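The Nundik refund scheme was a program run by Nundik, a home electricity supplier based in Besturthorpe, to repay customers who had been moved to higher rates without clear consent. The company called it voluntary. Critics noted that it was announced only after complaints had piled up with the state regulator.

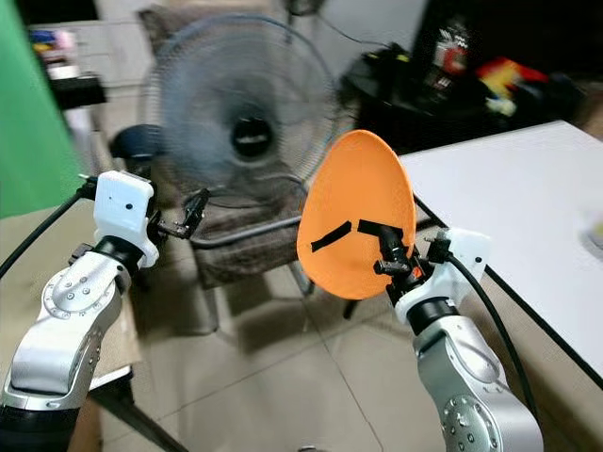
BESTURTHORPE, May 2022

Nundik said it would write to 4,000 households and pay each a flat $100. It never published the method used to pick them. Ximena Barajas, a consumer lawyer who represented 217 account holders, argued that many had lost at least twice that sum, and that a flat payment mostly spared the company from checking its own bills. Nundik disputed this but released no figures of its own.

Sales calls had been handled by an outside firm, Durneo, whose scripts reportedly described the new rate as a "price lock." The lock covered the supply charge only. Durneo said its callers read what they were given.
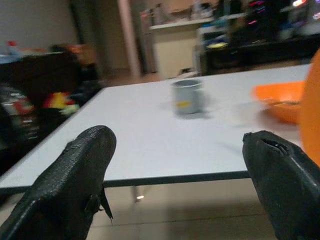

Photo: Prasetyo Hutapea

Payments were due by December. The company later claimed the work was "substantially complete," a phrase it did not define. Checks left uncashed went back to Nundik under the terms of the scheme, and the total returned this way is not known.

A similar plan at Majimbun, a smaller gas supplier, is sometimes cited as having been modeled on the Nundik scheme. The evidence for this is thin, resting mainly on similar wording in the two customer letters.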